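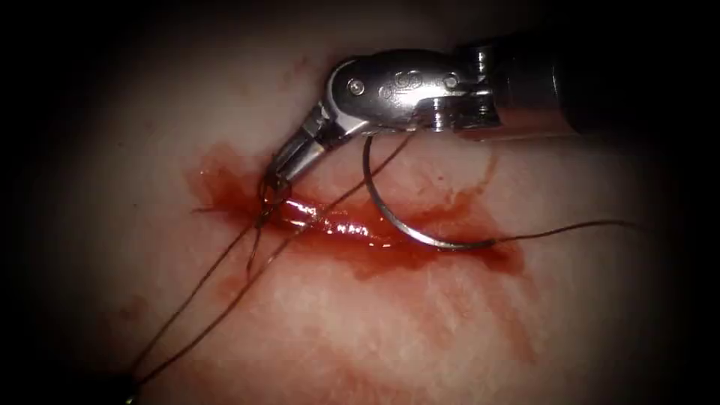

6.3 Loss of grip or jaw drift during suturing (fault 16)

Fault 16 is raised when the measured jaw angle of the needle driver and the commanded angle disagree for longer than 24 ms. On the Podstead console the arm indicator turns amber and the arm holds position. The jaws may relax slightly before the hold takes effect.

CAUTION: Do not clear the fault while the needle or thread is held in the jaws. Clearing re-homes the jaw axis, and the jaws open fully.

1. Release both foot pedals. Leave the hand controllers where they are.

2. Call out the fault number to the bedside assistant.

3. Have the assistant secure the needle with a hand instrument. If the needle is in tissue, leave it there and secure the exposed part.

4. Set the affected arm to MANUAL and open the jaws with the release key. 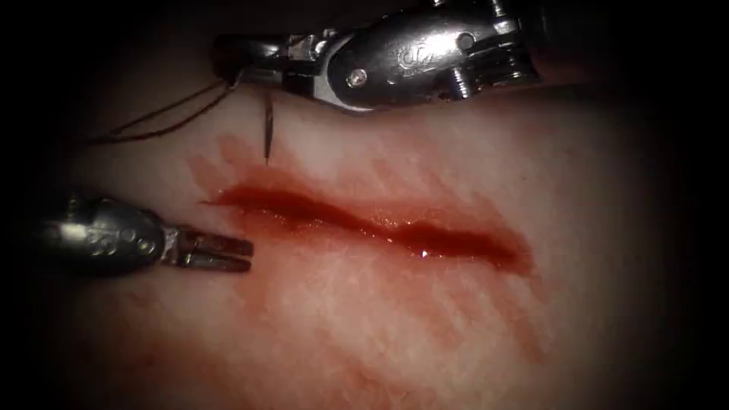
5. Keep the second arm clear of the thread. A taut strand loads the wrist cables and can bring the fault back on restart.

6. Withdraw the instrument along its own axis. Stop if resistance is felt.

7. Inspect the wrist for frayed cable, a loose pin or thread caught at the pulleys.

8. Fit a replacement instrument, then press CLEAR. Wait for the steady green light.

Note: The event log holds 3584 entries and overwrites the oldest first. Export it before the next start-up.

Note: On units with the Meijer drive module, firmware released before July reports this condition as fault 100. The procedure is the same.

If the fault returns with a new instrument, take the arm out of service. Send the log and the removed instrument to Grurkau field service, attention Herman Santoso.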